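Prarnbridge Neighbors Help Board
Home > Rentals and Small Repairs > Windows

Curtain rod keeps pulling out of the wall, and what color am I supposed to match?

Asked by Rok Ionescu
Viewed 1666 times
3 replies

Hi all, I'm on my second try with the living room curtains and I'm about ready to tape a bedsheet up there. The window is a wide one over the radiator and the curtains are the heavy lined kind, because the streetlight comes straight in at night. I put the brackets up with the plastic plugs that came in the bag. They held fine until Wednesday, when I yanked the left side shut a bit too hard and the bracket came out with a chunk of wall the size of a cookie. The wall is drywall, I'm pretty sure (it sounds hollow and the stuff that fell out was white and crumbly).

So my first question is what do I put in the hole so it stays put this time? I rent, so I'd like to leave the wall in decent shape when I go.

The second one is more about looks. I want to buy a center bracket and new rings, but I can't work out what the rod's color is called. Indoors at night I'd swear it's black. Then I pick it up near the window and there's some brown in it. The Jatar store has "black," "soft black," "oil bronze" and "dark bronze" and the little squares on their website all look the same to me. Rings are 19 dollars a pack and they don't take opened packs back, so I'd rather guess right.

It's pretty shiny too, if that helps. Nearly black most of the way along, with a bit of bronze on the round part where it catches the light.

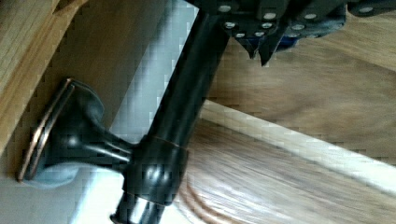 Kelly Rezende replied

Ooh, I've been through this exact thing! Forget the plugs in the bag, they're useless in drywall with anything heavier than a shower curtain. First go along the wall with a stud finder (or a magnet, you're looking for the screws in the studs) because there's nearly always framing beside a window, and if your bracket can land on wood then you just use a long wood screw and you're done.

If it can't, get toggle bolts. You drill a bigger hole, the wings fold up to go through and then open out behind the wall. Check the weight on the package and add up your curtains AND the rod. Move the bracket over a couple of inches from the blown-out spot, don't try to reuse it.

For the old hole, cut the loose paper off, put a stick-on mesh patch over it and do 2 thin coats of joint compound. Let the first one dry all the way! I got impatient in March and mine cracked right down the middle. Then sand and paint.

Color wise I'd say oil bronze. Real flat black doesn't go brown in the light like that. But take the end cap off and bring it to the store, it's much easier than the website.

Danica Trajkovski replied

just get a tension rod

Ermira Spahić replied

Kelly's right about the toggles. A tension rod won't hold lined curtains over a wide window, sorry Danica.

I'd do the center bracket first, before you spend money on rings. On a wide window a lot of the pulling at the ends comes from the rod bowing in the middle every time you drag the curtain - once mine had a middle support, the ends stopped working loose. Just make sure it's the open kind of bracket, and know that your rings won't slide past it, so split them between the two sides.

And ask your landlord before drilling the bigger holes. Mine at the Didov building was fine with it as long as I patched when I left, but I got that in an email.

Rok Ionescu commented

Thanks! Found a stud on the right side with a fridge magnet. Left side gets a toggle. Taking the end cap in on my lunch break.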